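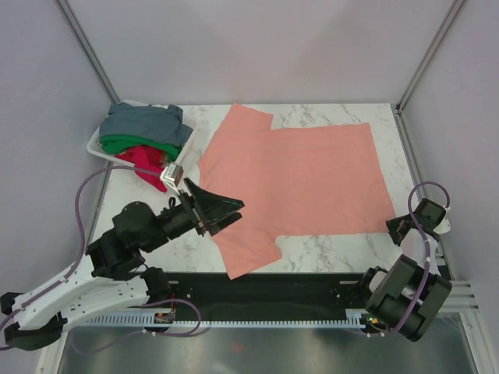
Figure 3. Bimanual workspace at the start of the alignment phase. The shirt lies sideways on the tabletop, with the collar end near the left gripper and the right gripper at a corner of the hem.

4. Keypoint Tracking and Phase Control

4.1 State representation

The controller does not keep a full mesh of the garment. We tried a mesh tracker in the first version of the Flallholm stack and dropped it, as the fitting step was too slow on thin knit fabric and drifted when an arm covered more than a small part of the cloth. The present version keeps a short list of keypoints: two collar points, two sleeve tips, two underarm points and two hem corners. Each keypoint carries an image position, a visibility score and a time stamp.

Occlusion is the normal case in this workspace. In Figure 3 part of the collar is hidden by the left gripper, and any estimate of the hidden point must come from earlier frames or from the visible outline. When the visibility score falls below threshold, the tracker freezes the last good position and lets its covariance grow at a fixed rate. A frozen point may still be used as a grasp target for up to 40 control steps. After that the planner must either pull the arm back to expose the point or choose another one.

Segmentation is done by instance and not by color alone. The basket in the rear left corner holds other garments, and cloth hanging over its rim can reach the tabletop, as the red garment does in Figure 3. A color threshold is enough to separate red from salmon pink under even light, but it failed often when both colors were shifted by the white balance. The instance mask is therefore seeded from the largest connected cloth region outside a fixed basket zone, then carried forward from frame to frame.

4.2 Phase machine

Folding is split into four phases: extract, spread, align and fold. The phase machine runs above the learned policy and only changes the goal input and the limits on arm motion. It never writes joint commands directly. A phase change needs agreement between the keypoint estimate and a small classifier trained on the same views, held for 2 consecutive planning cycles.

The align phase takes any flat layout and does not assume that the collar points away from the arms. This matters for long garments. With the shirt sideways, one sleeve points toward the back wall and the other runs over the front edge of the table, so a standard sleeve-first fold would start with a target outside the safe region. The planner marks every keypoint beyond the table boundary as not graspable and scores the remaining pairs by reach, expected fabric tension and distance between the two wrists. A collar and hem pair is preferred when both sleeves are close to a boundary.

The slant of the hem is taken as the orientation error. It is computed from the two hem corners when both are visible, and from a line fit to the mask edge when one is covered by the gripper. The line fit is noisier but has no jump when the fingers close - an effect that caused repeated false phase changes in early tests.

4.3 Wrist and fixed views

The fixed view gives the layout, and the wrist views are used only inside the last part of an approach. Fusion is late: each view proposes a grasp point, and the Wakham planner accepts the wrist proposal if it falls inside the uncertainty ellipse of the fixed view. Otherwise the approach is paused with the gripper above the cloth. We found that averaging the two proposals was worse than choosing one, mainly at the collar, where the front and back layers give two valid edges close together.

4.4 Data and ablation

The policy was trained on 674 teleoperated episodes recorded at the Fidville site. A further 200 episodes were held out for offline evaluation of the tracker and phase machine. Episodes were split by garment, so no shirt appears in both sets. Labels for phase boundaries were placed by hand, using the replay tool from the Çetinkaya package, and were checked again after the October change in camera exposure.

Removing the freeze rule had the largest effect offline. Without it, the tracker moved hidden collar points onto the gripper outline and the planner followed them. Removing the basket zone had little effect when the basket was nearly empty, but mask errors rose with full baskets. Removing the line fit changed the final hem angle only slightly, although it increased the number of phase reversals - most of them between spread and align.

Search this journal Advanced search
Shares 40 Comments 2
Contact the editorial office | Copyright and permissions | Back to top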